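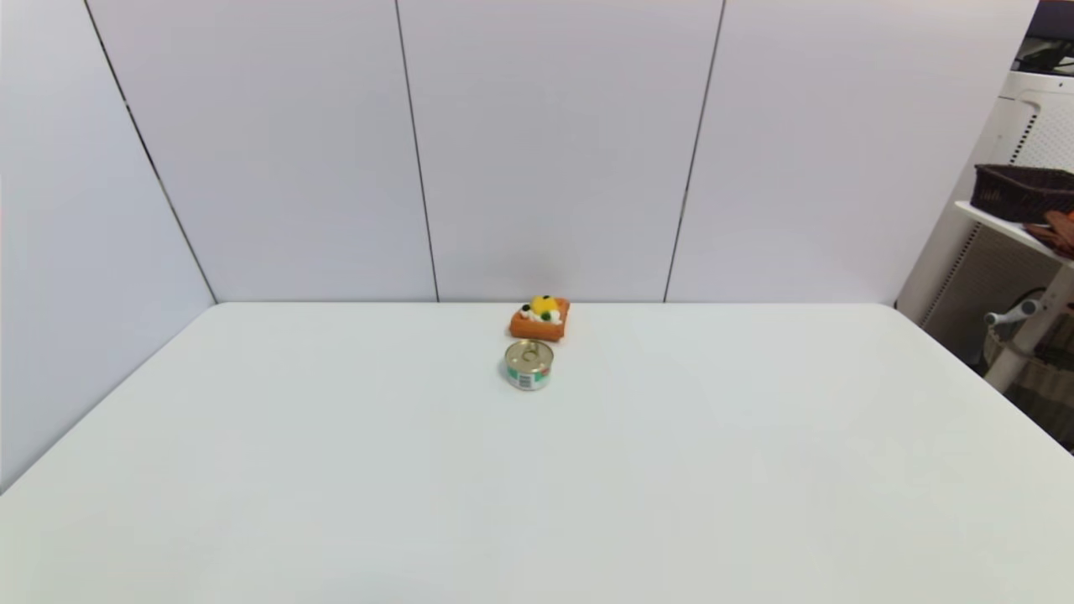
When should a household request a replacement water meter reading? A replacement reading should be requested as soon as the figure on the bill is higher than the figure shown on the meter itself.

Print this page | E-mail this page
Reading time: 3 minutes

The Stirkalberg Water Office sends bills twice a year, in April and October. Where a reader could not reach the meter, the bill is based on past use and carries the letter E beside the reading. Customers may correct an estimated bill by following the steps below.

Step 1. Find the meter. In most homes in the Toltov district it is under the kitchen sink. In older buildings it may be in the cellar or in a covered box near the street.

Step 2. Write down the black digits only, from left to right. Red digits show parts of a unit and are not used for billing. A meter showing 1105 in black should be reported as 1105, whatever the red digits show.

Step 3. Compare the serial number on the meter with the one on the bill. If they differ, do not send a reading. Complete Form 202 instead.
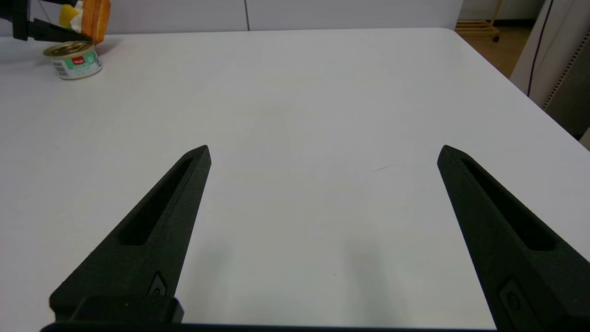 Jihad Kanaan wrote to ask whether a tenant may send the reading when the account is in the landlord's name. A tenant may do so, provided that the account number is given and the landlord has signed the back of the form.

Step 4. Send the reading by mail or hand it in at the Brekitz counter before 4 p.m. Readings left in the night box are entered on the next working day.

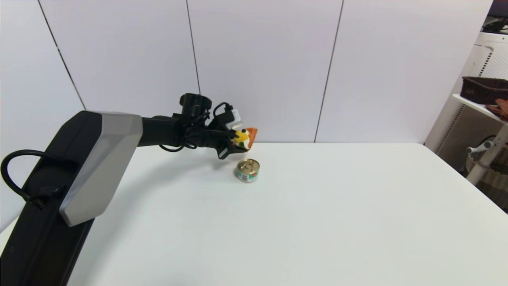 A corrected bill is normally issued within two weeks. Until it arrives, the original bill remains payable on its due date, and any amount overpaid is credited to the account. Credits may be paid out on written request.

If the new reading differs from the estimate by more than 1000 units, an inspector will visit before the bill is changed. Customers should keep the area in front of the meter clear and have the latest bill at hand.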